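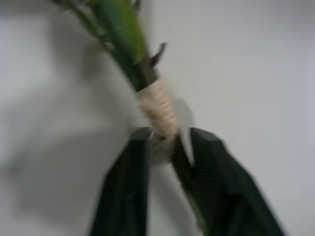 Stem held at the wrapped band, between both fingers.

6.3 Placing stems in a vase

Before you buy the Tetgate add-on for chores, try this one. It is slower than doing it by hand.

1. Lay one bouquet on each side of the vases, blooms pointing away from you.
2. Set closing force to 14. Dried petals will not stand 29.
3. Open the gripper fully and bring it in over the stems. 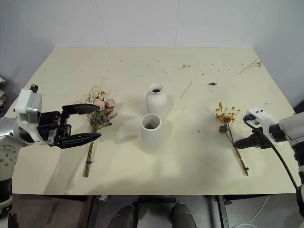 4. Close, wait for the tone, then lift slowly.
5. Lower into the vase. If the stems catch on the rim, stop and go back to step 3.

Caution: keep hands clear until both arms are parked.

Note: Drestimix quotes 96 good lifts in its leaflet. Špela Obradović, who wrote this section, has not matched it. Sweep up crumbs yourself; the arms have no routine for that.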